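Nedville Community Kitchen Opens Its Doors for a Supper Table Swap

If you have been down Helby Street lately and caught the smell of squash and onions, you already know that the Nedville kitchen is busy again, and we could not be happier about it! The November swap is back for its seventh year, and neighbors are invited to bring whatever has been sitting in their cupboards (bowls, baskets, tablecloths, that platter from your aunt) and trade it for something they will really use, with a bite to eat while they look.

Anneliese Bauerfeind, who has run the swap from its first evening, told us she had more than 60 pieces promised before the flyers were even up, and that most of them came from just two streets.

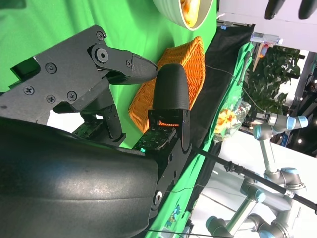 Table linens and baskets are always the first to go, so come early if you have your heart set on either. Anneliese likes to set things out the way they might look at home, with food in the dishes and plenty of color underneath, and she is especially fond of a bright green cloth with an orange woven basket on it and a white bowl of something orange and yellow close by. She says people pick up a basket more readily when it looks ready for supper, and after a few years of watching we are inclined to agree with her.

Doors open at 2 in the afternoon and the swap runs until 6, with soup served for as long as it lasts. Please wash and dry everything before you bring it, and wrap the breakable things in newspaper. Parking is behind the Poulain bakery, and the side entrance has a ramp.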